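Tuesday, September – annotation rules, shelf tasks

Picked up the open items from the Plarnik review. The current labeling guide was written for bench work, where every object has a fixture and a name. Shelf work in a shop breaks it in several places. Notes below are the working version until the guide is reissued.

**Segment boundaries**

- A segment starts when the hand begins to move toward the object, not at contact. Contact is often hidden by the fingers and two annotators will not agree on it.
- A segment ends at release. If release is hidden, use the first moment the hand is clearly clear of the object.
- Pauses under 2 s stay inside the segment. Longer ones get `idle`.
- No outcome label unless the end state can be read from the segment itself. Write `unknown` and move on.

**Object names**

Use the class name first, then color, then position. Brand goes in the text field only, and only if legible. Jakubowski's sheet had brand as part of the class, which split one class into several and broke the merge with the Troler set. Reverted.

**Batch check**

Ran the consistency script on the Dosivine batch: 349 segments, 261 passed without edits. Most of the failures are of 3 kinds:

1. Left and right hand swapped.
2. Same object given a new ID after being covered.
3. Verb too specific (`stack`, `sort`) where only `hold` or `place` can be supported.

Kind 3 is a guide problem. The verb list has no entry for small adjustments to things already on the surface. Added `arrange`, to be used when a held object stays within its own group. Anything that leaves the group is `move`.
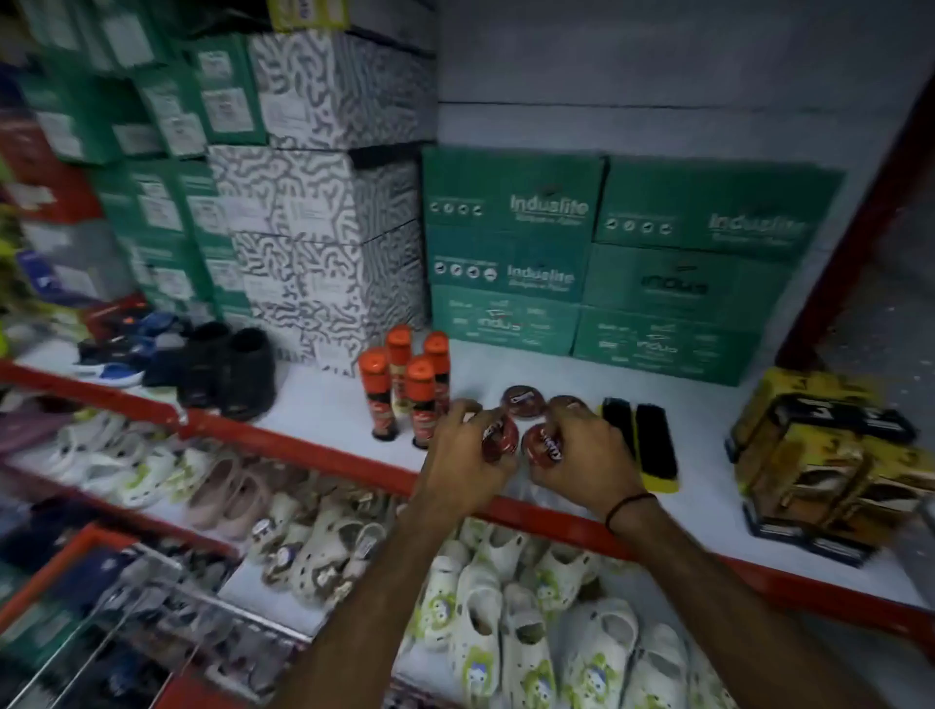
Per-hand labels are now mandatory for all two-hand segments. The old guide allowed a single `both hands` tag, and a policy trained on that has no way to tell which arm has which item. With the polish tins it would be useless: each hand is on a separate tin with the same reddish-brown color, so the color field does not separate them either. Correct entry is `left: hold tin_1`, `right: hold tin_2`. The two dark brown lids behind get IDs as well, state `resting`, no hand. The spray cans and brushes on either side are context objects – class name only, no ID unless touched.

Side is always the wearer's side. Do not infer it from where the hand sits in the view, as arms can cross.

**Still open**

- Depth limit for context objects. Boxes at the back of a shelf are taking annotation time and are rarely touched. Proposal: one group label per stack.
- Whether the lower shelf counts as workspace when only the forearms pass over it. Leaning no.
- Script still accepts `both hands` without a warning. Needs a hard fail before the next Dosivine batch goes in.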